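Treltmont Worktops: Frequently Asked Questions

Care, Sealing and Guarantee

Last revised 7/11/21

The following answers apply to all stone, solid timber and composite worktops supplied and fitted by Treltmont. Customers are asked to read them together with the care booklet left in the kitchen on the day of fitting. Where the booklet and this page differ, this page takes precedence.

How soon may I use my new worktop?

Light use is permitted once the fitters have left. The joints and the sealant around the sink need a full day to cure, and during this time the sink should not be filled and heavy items should not be placed over a joint. Timber worktops should be kept dry for the first three days.

How should the surface be cleaned from day to day?

A soft cloth, warm water and a small amount of washing-up liquid are sufficient for every material in our range. Wipe the surface, rinse the cloth, wipe again and dry with a clean towel. In hard-water areas the drying step should not be left out, as chalky marks build up around taps and are difficult to remove later.

Which cleaning products should be avoided?

Bleach, oven cleaner, descaler, scouring powder and any product containing strong acid or alkali should be kept away from all worktops. Vinegar and lemon juice are acids and will dull marble and limestone within minutes. Wire wool and the green side of a washing-up sponge will scratch polished finishes. Customers who wish to use a product not listed in the care booklet should contact us beforehand.

Does my worktop need to be sealed?

This depends on the material. Granite, marble, limestone and slate are sealed in our workshop before delivery and should be sealed again once a year. Composite worktops are not porous and need no sealing at any time. Solid timber is oiled, and the first year is the most demanding: one coat a week for the first month, one coat a month until the sixth month, and one coat every three months after that.

How can I tell whether stone needs sealing again?

Place a few drops of water on a clean, dry part of the surface and leave them for 20 minutes. If the stone beneath has darkened when the water is wiped away, a new coat of sealer is due. The dark patch will fade as the stone dries. The test should be carried out in more than one place, preferably beside the sink and beside the hob.

Which sealer and oil do you recommend?

We supply Potari stone sealer and Moroz worktop oil, both of which may be ordered from the showroom. One bottle of sealer covers 20 square metres. Other brands may be used provided that they are made for food preparation areas. Please keep the receipt, as it may be requested in the event of a claim.
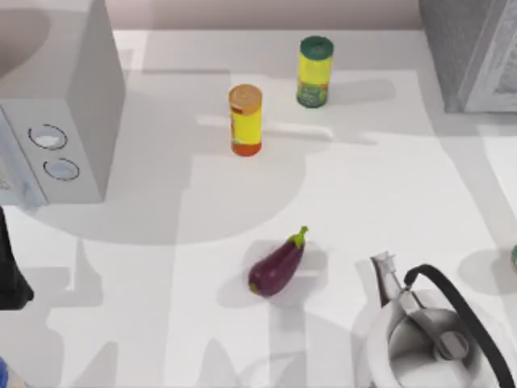
How long should I wait between two coats of oil?

Eight hours is the normal interval at room temperature. In a cold or damp kitchen the first coat should be left overnight. Any oil still lying on the surface after fifteen minutes should be wiped off with a lint-free cloth, or it will turn sticky. Used cloths must be laid flat to dry outdoors before they are thrown away, as oily cloths left in a heap can catch fire.

May hot pans be placed directly on the worktop?

No. Granite tolerates heat better than other materials, but sudden changes of temperature can crack any stone, and composite surfaces may discolour permanently. A trivet or a thick wooden board should be used in all cases. Scorch marks are not covered by the guarantee.

Can scratches and stains be repaired?

Light scratches in timber can be sanded out along the grain and oiled again. Stains in natural stone can often be drawn out with a poultice, although several applications may be necessary. Deep scratches and chips in stone or composite should be left to a trained repairer. A home visit for this purpose is charged at £391, which includes travel and up to half a day of work.

What does the guarantee cover?

All worktops carry a ten-year guarantee against faults in material and fitting. Joints, cut-outs and upstands are included. The guarantee does not cover knocks, burns, unsuitable cleaning products, natural variation in colour or veining, or timber that has not been oiled as set out above.

Can the guarantee be passed on if I sell my home?

The guarantee may be transferred once. The seller should write to us with the original order number and the name of the new owner within two months of completion. There is no charge for this service.

Do you offer a yearly maintenance visit?

Customers may join the Ullov Care Plan, under which a technician cleans, inspects and seals or oils the worktop each year. A five-year plan for a kitchen of average size costs £590. Visits to existing members are arranged in March, and a letter proposing a time is sent beforehand.

Whom should I contact with a question not answered here?

Enquiries should be addressed to Nikola Brzozowska, Aftercare Manager, at the Treltmont showroom. Please quote your order number, which appears on the front of the care booklet, and state the material and finish of your worktop. Written enquiries are answered within five working days.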